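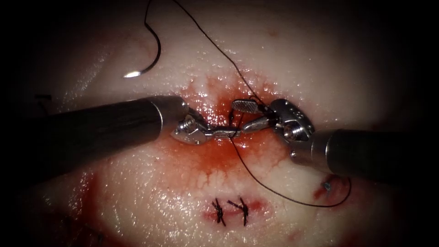
A regional government looks after things that a lot of people share, such as roads, schools and hospitals. Every year it has to decide how much money to spend on each of them. The plan it writes is called a budget. Some things in the plan are cheap, like chalk or light bulbs. Others cost a great deal, like robotic surgical instruments with long dark shafts and small metal jaws at the end. A budget has to make room for both kinds.

Where does the money come from?
Most of it comes from taxes. A tax is money that people and businesses have to pay to the government. When a grown-up earns wages, part of the wages may go in tax. When you buy a toy, part of the price may be tax as well. The region of Ultar also gets a share of the money collected by the national government. The share is larger for regions where more people live.

Who decides?
In Ultar the governor's office writes the first version. Work on it starts in February. Each department sends in a list of what it would like, and the lists always add up to more than there is to spend. The departments then have to say which things can wait.

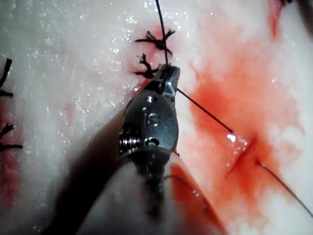 After that the plan goes to the assembly. The assembly in Ultar has 66 members, and people in each area vote for the member they want. The members read the plan, ask questions about it and suggest changes. They have 30 days to do this. At the end they vote. If more than half of the members voting say yes, the budget is passed and the money can be spent.

What if they say no?
The governor's office has to change the plan and bring it back. While this is going on, schools and hospitals stay open, but new projects can't begin. A few years ago the new bridge at Gautier had to wait until the autumn because the members could not agree on who should pay for it.

Can ordinary people have a say?
Yes. Before the vote there are open meetings in the larger towns. The one in Disari begins at 5 in the afternoon so that people can come after school or work. You can also write to your member. Children are allowed to write too — you don't have to be old enough to vote.

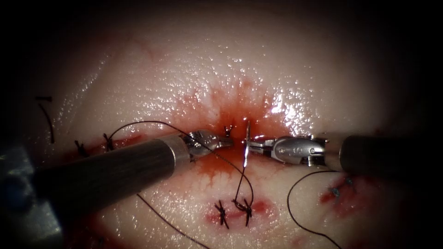
One reader in Disari wrote to us that her class had asked for a safer crossing outside the school, and she wanted to know why the answer took so long. Letters are sorted by department first, and the roads department gets up to 2,000 of them before each budget. A crossing also has to be measured and priced before it can go on the list.

Words to know
Assembly — a group of people elected to make decisions for a region.
Budget — a plan for spending money.
Department — a part of the government that looks after one kind of work.
Tax — money paid to the government.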